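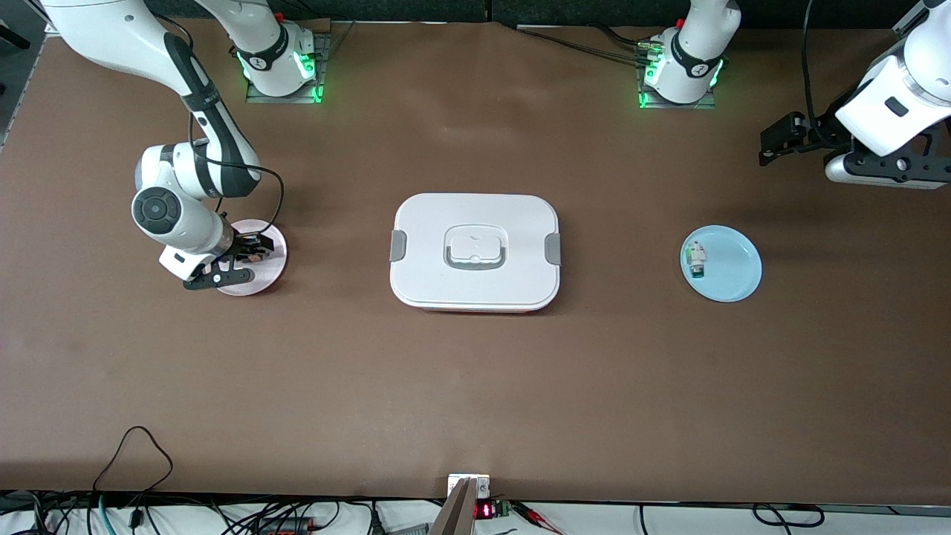

4.2 Loan size and time to first repayment

Sample is small. 52 borrowers, all sole owners or two-person shops, all funded through Brino or Wenitz between January and the close of the spring round. Clakano borrowers left out here - their grace period is longer and the first payment date isn't comparable. See 4.4.

Loans fell into three sizes: $1000, $2000 and $3000. Purpose was self-reported at application. Equipment was the most common answer, then stock, then rent or deposit on a space. A few wrote "other" and gave no detail. We kept them in.

Main result: the smallest loans were not repaid any sooner. We expected they would be. First payments on the $1000 loans came in late more often than on the $2000 loans, and the gap holds when stock purchases are droped from the sample.

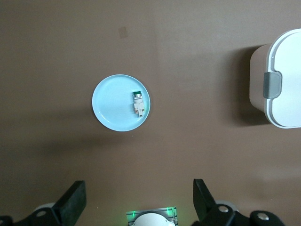 One possible reason is the payment method. Brino collects by automatic transfer, Wenitz lets the borrower choose, and most of the smallest loans went through Wenitz. So size and lender are partly mixed together. Can't seperate them with this data.

Interview notes from Lodhi point the same way - owners there said they put off small payments until the slow weeks were over, large ones they planned for. Only a handful of interviews though, and none with borrowers who had stopped paying.

Missed payments after the first are covered in 4.3.

Figure 2. Light-blue plate on a brown tabletop.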